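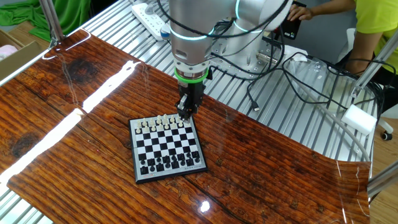

Weekend Host Wanted, Nivola Board Game Café

Nivola is looking for a part-time host for the weekend shifts, starting in May. We have 449 games on the shelves, a coffee machine with moods, and a regular crowd who will tell you they don't need the rules explained and then play the whole thing wrong until closing.

What the job involves

Greeting people, finding them a table and talking them out of a four-hour game when they have a babysitter until nine. Teaching rules in plain words. Making decent coffee. Checking boxes for missing pieces before they go back on the shelf — the chess sets are the worst for this, and every pawn lost so far has been a white one.

You will also run the Monday beginners' chess night once a month. You don't have to be good at chess. You do have to lose to a child gracefully.

What we'd like from you

Some experience serving the public, in any form. Patience with couples playing Peditz for the first time, a cooperative game that has led to some very quiet walks home. A working knowledge of Falcão helps, but we can teach you that in an afternoon.

Hours and pay

2 shifts a week, 7 hours each, $600 every two weeks before tips. Free coffee, and half off food.

How to apply

Drop a short letter at the counter, or leave it with our sister shop, Drokico, next door. Tell us which game you refuse to play and why. Résumés are welcome but we read the letter first.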